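24 May 2019

Flarnen sourdough trials, entry after the second flour delivery

Starter fed at the usual time, same jar, same spoon. Temperature in the back room 22 C when I came in and 24 by noon, so already we have a problem with comparing anything to last week.

The claim from Groltus is that their new stone-ground wheat takes up more water than the Stemholm roller-milled we have used all spring, and that a baker can go five points higher on hydration without touching anything else. Their leaflet says this twice. It doesn't say what protein level they tested or how long the dough sat before they judged it. I'd want both before I changed a recipe.

Today's mix, both flours:

Flour 3,000 g
Water 2,160 g (72 percent)
Starter, salt as per the standard sheet

Autolyse 40 minutes, then starter and salt, then four folds half an hour apart. I did the Stemholm batch first and the Groltus batch 25 minutes later, which means the second one had the warmer part of the morning. Should have alternated. Will alternate next time.

At the second fold the Groltus dough was tighter, no argument there. By the fourth fold I couldn't tell the tubs apart with my eyes shut. Teemu Lappalainen tried it too and picked the wrong one, then said he'd meant the other. Bran soaks up water slowly and I suspect a good share of the "extra absorption" is just that -- a dough that feels stiff early and gives it all back later. If so, anyone who adds water at the first fold on the strength of the leaflet will have soup by shaping.

Shaped loaves: scaled four from each batch and wrote the weights on the tub lids. Pulled one Groltus loaf at random after baking and got 656 g. The Stemholm loaf beside it was close enough that I don't trust the scale to separate them. That scale was last checked when Hakala still had the contract. Somebody please put a known weight on it.

Crumb: Groltus a bit closer, darker, slightly sweeter smell. Crust about the same. Teemu likes the flavor better. I like it too, but he knew which was which when he tasted it and so did I, so I'm not writing that down as a result. 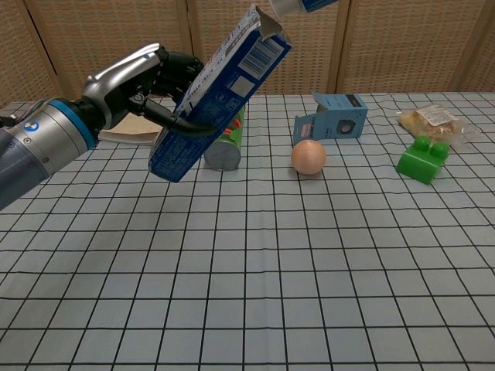 Does stone-ground flour need more water than roller-milled flour?

Often a little more, if bran and germ are left in, but the amount depends on the grind, the sifting and how long the dough rests, so test it on a small batch first.

That's as far as I'd go if the shop asks. Five points is a sales number until we have three bakes in the same room at the same temperature.

For next time: swap the order, keep both tubs on the same shelf, use the probe thermometer in the dough itself and stop going by the wall. Cover the loaf tags before tasting. Also one batch at 77 percent with the Groltus, since that is what they are actually promising, and a Stemholm batch at 77 alongside it. My bet is both spread.

Remaining Groltus is in the lidded bin, marked. Don't use it for the rolls.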